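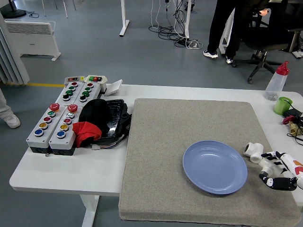

Flendomitz Hand Teleoperation Kit

The Flendomitz kit lets an operator record manipulation tasks on a humanoid upper body by wearing a pair of sensing gloves. Finger and wrist motion is mapped to the robot hands joint by joint. Recording starts and stops from a foot pedal, so both hands stay in the gloves.

Suited to tabletop work with mixed parts: plates, cups, pipe fittings, cloth, push-button stations.

In the box
2 sensing gloves (left and right, sizes S to L)
2 wrist trackers
1 foot pedal, 4 m cable
1 control unit with Tuncer recording software

Specifications
Battery life, gloves: 8 hours
Glove charging: USB-C
Episode storage: 800 GB internal
Operator profiles: 4

Calibration is done once per operator and saved to a profile. Recalibrate after changing glove size — the old profile will load, but thumb opposition will be off.

Robot hands, table and task objects are not included. For mounting drawings and lead times, contact Verna Schumacher at the Clindorside office.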